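Lab handout 4: Comparing end effectors on a shared arm
Course notes, robot manipulation lab. Prepared by Wilson Quintero. Revised December.

Read sections 1 through 4 before your bench slot. Section 5 onward can be read at the bench.

1. Purpose

Two end effectors are compared on the same arm, with the same controller and the same set of objects. The first is the Skusstead parallel gripper, a two-jaw unit with flat pads. The second is the Hiderar hand, which has four fingers and an opposed thumb. The comparison covers grasp success, cycle time, and the quality of the wrist camera view during approach.

The lab does not ask which device is better. A parallel gripper has one degree of freedom and a multi-finger hand has many, so a single ranking has little content. The report should state which objects and approach directions favor each device, and by how much.

2. Terms

Approach axis: the line along which the end effector moves toward the object in the last part of the motion.

Pre-grasp pose: the pose held before closing. All trials stop here for 2 seconds so that a still can be saved from the wrist camera.

Occlusion: loss of view of the object caused by the end effector itself. Occlusion by other objects is recorded separately as clutter.

Opposition: contact forces applied from facing directions. In the Skusstead unit the jaws oppose each other by construction. In the Hiderar hand the thumb has to be placed against the fingers, and its base rotation must be set before the fingers close.

3. Controller settings

Both devices run from the Grustska controller. Load the profile that matches the mounted device. The profile sets the tool mass, the tool center point, and the payload limit. A wrong tool mass shows up as drift when the arm is put in hand-guiding mode. If the arm sinks or rises on its own, stop and reload the profile.

Speed is limited to 50 percent for free motion and 40 percent for the last part of the approach. Do not raise either value to save time. Cycle times from different groups are pooled, and a changed limit makes the pooled table useless.

The grip force limit is set in the profile and is locked. Closing time is measured from the close command to the first steady force reading.

4. Expected differences

The parallel gripper closes along one line. If the object is off center between the jaws, one pad touches first and pushes the object until the other pad makes contact. On a high-friction surface this can tip a tall object. On a smooth surface such as glass the object tends to slide into place, and the error is absorbed.

The four-finger hand closes over a larger volume. Off-center objects are often captured anyway, but the final object pose inside the hand is less repeatable. For pick-and-drop tasks this does not matter. For insertion or stacking it usually does.

Thin, flat objects are hard for both. The parallel gripper needs access to two opposite edges. The hand needs clearance below the fingertips that a tabletop does not give — the usual remedy is to drag the object to the table edge and pinch it there. Students may try this in the optional part, with the speed limits unchanged.

5. Procedure

5.1 Mount the first device and load its profile. Check that the cable has slack through the full wrist rotation. A tight cable adds a torque that the controller reads as contact.

5.2 Home the device. For the Hiderar hand, confirm that all four fingers extend fully and that the thumb returns to its open position.

5.3 Place the object on its mark and move to the pre-grasp pose from above.

5.4 Save the wrist camera still, then close, lift, hold, and lower.

5.5 Repeat with a side approach. Skip this for flat objects.

5.6 Change devices and run the same sequence. Keep the object order the same.

6. Reading the wrist view

The wrist camera moves with the end effector, so the device takes up a fixed part of the view and the background changes behind it. Before scoring any trial, decide which parts of the view are usable. Three points need attention.

Digit overlap. From an oblique camera position the digits do not separate cleanly. A finger partly tucked behind the thumb assembly gives poor evidence of its own contact state. Use the joint readings for that finger.

Shadows. A strong light throws a shadow of the arm and hand onto any pale surface below. Simple background subtraction will report the shadow as an object. Cable loops cast thin curved shadows that an edge detector will also pick up.

Glass and glare. Tinted glass shows reflections and lets the surface beneath show through. Overexposed white areas carry almost no texture, so feature matching fails there. Mark these areas as unusable in the log.

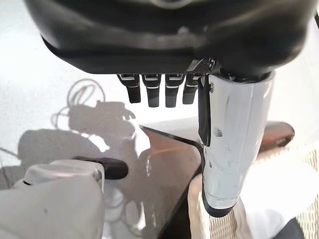 7. Scoring

Score each grasp as success, partial, or fail. Success means that the object is lifted and held until the lower command. Partial means that it leaves the surface but slips or rotates visibly. Everything else is a fail, including a stop triggered by the controller.

Score occlusion on the pre-grasp still only. Use none, part, or full. Do not correct the score after seeing how the grasp went.

8. Report

Submit the trial log and a discussion of no more than 900 words. Give success rates by object and approach direction, with median closing time for each device. State any trial that was rerun and the cause. Plots need labeled axes with units.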